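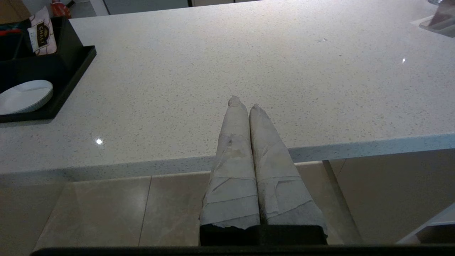

## Visit to Multammont: the software side

May 13, 2022. Written up by Donal Rafferty for those in the group who couldn't come.

Multammont is a converted office floor with a proper kitchen in it, and the kitchen is where most of the manipulation work happens. Urs Berchtold met us at the door and gave a short talk in the corridor, then split us into two parties. Mine went to the counter first. The others went to see the mobile base, and I have only second-hand notes on that, at the end.

### The counter

The work surface is a long white speckled counter with a black tray on it, and in the tray are a tea packet marked "CHALI", a round white piece with a thin blue-grey rim and some darker packaging. The job is tea service: find the tray, pick out what was asked for, put it down where it was asked for. The arm carries a small camera at the wrist, looking past two fingers wrapped in crumpled pale layers.

The wrist view is the only one the control policy gets during the last stretch of a reach. There is a second camera in the ceiling, but Radek Jireš, who looks after perception, switches it out once the hand is close. They found the two views disagreed by a few millimetres and the arm would hunt between them. He would like to fix the calibration properly and go back to using both.

### Perception

Two things came up that I thought were useful for our own work.

The first is the fingers. They are in every picture the wrist camera takes, and the early segmentation model kept treating them as objects on the counter. The obvious cure is a fixed mask, but the outline of the wrapping changes whenever it is redone, and the mask goes stale. Radek now has the model learn the fingers as their own class, and a short routine opens and closes the gripper in front of a plain board to gather 30 labelled pictures after each rewrap. It takes a couple of minutes. He said he resisted doing it for months as it felt like giving in.

The second is glare. The ceiling lights put small bright spots on the counter, and on a surface that is already white with dark flecks the depth estimate falls apart near them. They don't try to repair the depth. The counter is fitted as a single plane at start-up and anything the depth map says about the counter itself is then ignored. Things standing on it are measured against the plane. I asked what happens if somebody leans on the counter or moves the robot. The answer was that you run start-up again.

### Planning

Kadri Žukauskas took us through the planner, which is called Alov. It is older than the rest of the code and she was open about its bad points. It plans in two stages. A coarse path brings the hand to a point above the tray, and then a short straight approach is chosen from up to 200 candidates, scored on clearance from the tray sides and on how much of the target the camera will still see on the way in. The second term was added last August and she thinks it did more for them than anything else that year.

Upright packets are the awkward case. Coming in from above, the fingers hide the packet just before they close on it, so Alov prefers to come in at a slant and keep the label in view. The raised sides of the tray limit how shallow the slant can be. When no candidate passes, the planner stops and asks for help. It does not lower the threshold and try again, which ours does, and I think theirs is the better choice.

We watched it replan several times on the monitor with the candidate approaches drawn as thin lines. Firdevs Bayram asked whether the scores were tuned by hand. They are, and they are kept in a text file with comments going back years.

### Tooling

This was the part I enjoyed most. All runs are logged into Skillon, their own viewer, which lines up the wrist video, joint positions, planner output and operator notes on one time bar. You can stop on any moment and rerun perception on it with a newer model, and the two results are shown side by side. There were 1501 runs in it when we looked.

Skillon is slow to open a long run, and search only works on the operator notes, so how easily you find anything depends on who was typing. Kadri has asked for search over planner failures. It is on the list.

### Second-hand notes on the mobile base

- The base runs separate software, Ďurica, which talks to the arm only through a small set of messages.
- Glossy floor tiles gave the floor detector trouble, much as the counter did for Radek.
- It plans around stool legs with a wide margin. Firdevs thought too wide.
- The arm does not move while the base is moving. They have no plans to change that.

### To follow up

Urs will send the message definitions for Ďurica. I said we would send back our calibration script, which Radek wants to try on the ceiling camera. The next visit can take 16 people, so put your name down with me if you missed this one. Parking is at the back and the lift is small.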